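Dundville Town F.C.

Dundville Town is a semi-professional football club, and I've been writing and rewriting this page for longer than I care to admit, so forgive me if it wanders (the wiki lets us write in our own voice and I've taken full advantage). The club plays in blue and white hoops, has a fierce rivalry with Stedbridge Rovers, and has spent most of its life bobbing between two divisions without ever quite settling in either.

Origins

The club grew out of a works side. The lads from the Girovano factory had a team, the chapel had a team, and neither could reliably get eleven out on a wet afternoon, so they joined up. I've seen the first minute book and it's mostly arguments over who pays for the goal nets! The hoops came from the factory side and the nickname, the Chapelmen, came from the other lot, which seems a fair split to me. 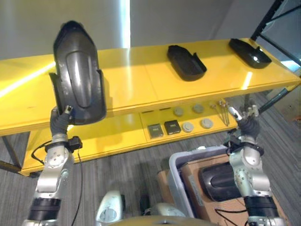 For years the pitch had a slope you could have sledged down. Visiting teams hated it, and our wingers learned to play the ball early and let the hill do the rest. It was levelled in the end when the league changed its ground rules, and I still think we lost a few points a season by it.

The ground

Home matches are at Stępień Park, which holds 4000 if everyone breathes in. There's one proper stand with seats, a covered terrace behind the town end, and open banking down the far side where you get the best view and the worst of the weather. The record crowd is 2744, for a cup tie against Stedbridge that finished goalless and was dreadful to watch, by all accounts. I've met dozens of people who say they were there and loved every minute, so take your pick.

The tea hut deserves its own article, really. The pies sell out before half-time, so go early.

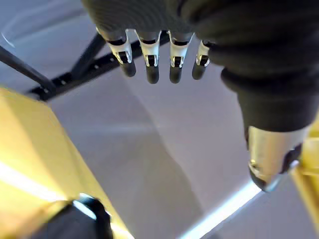
A hand with four fingers, a dark knit covering over the palm.

Style of play

Dundville sides have nearly always gone with a big centre forward and two quick men out wide. Managers come in promising to pass it out from the back, we all nod along, and by October the goalkeeper is launching it again. I don't mind a bit – when it's done well, with the second balls won and the full-backs piling up behind, it's a terrific thing to see.

The best season of the modern era brought 67 league goals and a promotion that went down to the last match. We needed a point and got it with a scrappy header in the 9th minute, then spent the rest of the game hoofing it into the car park. That side went straight back down the following year, but I wouldn't swap it.

Rivalry with Stedbridge

The two grounds are a short bus ride apart and plenty of families are split down the middle, mine included. The fixture is known as the Bus Derby. Older supporters will tell you it used to be nastier, though what I remember is mainly a lot of singing and one very muddy pitch invasion after a late equaliser.
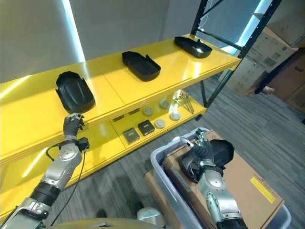 StedbridgeEnd left a note on the talk page saying that the equaliser was miles offside, that every Rovers fan on the banking could see it, and that this article ought to mention the flag was up. I've checked the match report and it says nothing either way, so I'm leaving the goal in and the grumble with it.

Reserves and juniors

The reserve side plays on the back pitch and is a good cheap afternoon out if the first team are away. The junior section runs through most age groups, and a fair few of the current squad came up that way. Away shirts from older seasons turn up in the club shop now and then, usually in enormous sizes.

Page last edited 11 October 2023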